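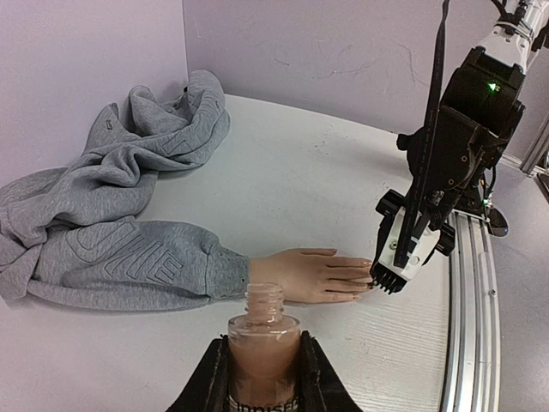 Last edited by varnton_cuticle in September. Reason: typo in "cuticle"

Topic: Beige first or brown first?
Nail Table > Polish & Color

varnton_cuticle
Posts: 198
Trying to settle an argument with myself. I have a light beige and a brown, and only enough patience for one of them tonight. The beige has already been opened, so it's winning on seniority. Opinions on the color welcome. Opinions on the sweatshirt will be read and ignored.

Testudska
Posts: 86
Beige is what you wear when you want your nails to look like more finger. Brown.

Also, that cuff is right down at the wrist. Push the sleeve up before you start. Gray fleece and wet polish have met before at my house, and the fleece kept the polish.

arley_topcoat
Disagree on both. Beige is fine, it hides sloppy edges. And a sleeve that stays put is no threat to anyone. It's the flappy ones that get you.

varnton_cuticle
Sleeve is staying down. It's drafty in here. Wider view for the sleeve committee:

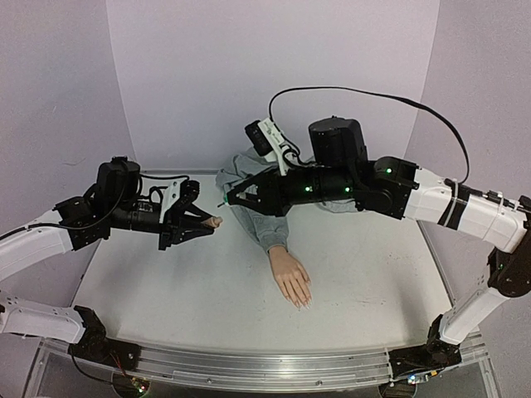
Last edited by varnton_cuticle, 9:40 pm

Palm down, nails to the front, fabric bunched up behind like a sleeping dog.

Testudska
That is a lot of fabric for one arm. I rest my case, and I would rest it somewhere else.

arley_topcoat
Can we see the brown? I'm not voting against a color I haven't met.

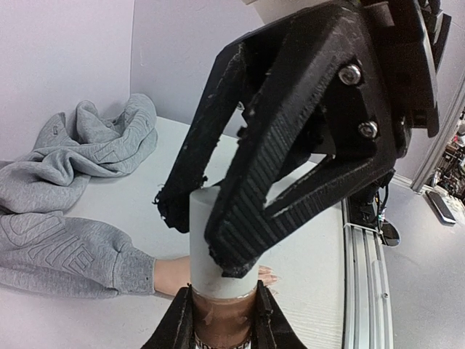
The brown one, standing up straight. Lettering on the sleeve, for the fans.

arley_topcoat
OK, that's a nicer brown than I expected. Sort of iced coffee. It could still go muddy on pale nails. Do you have the shade number? I mix these up constantly and own two of the same plum.

varnton_cuticle
There's a 2 on the cap label. Big one, white on green. The rest is too small for me at this hour.

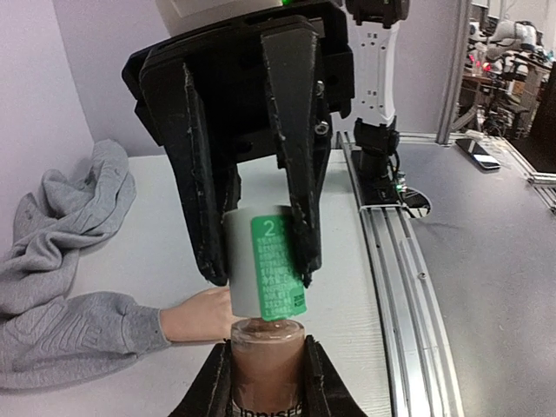
Cap no. 2 over the open brown bottle.

Testudska
Green label for a brown polish. Sure.

Thin coats, wipe the neck before the cap goes back on, and for the love of Pete move that sleeve.

arley_topcoat
Still beige from me. Leave the sleeve.

varnton_cuticle
So that's one vote each, and the fleece abstains. I'm doing brown on the thumb and beige on the rest.

Testudska
That's worse than either.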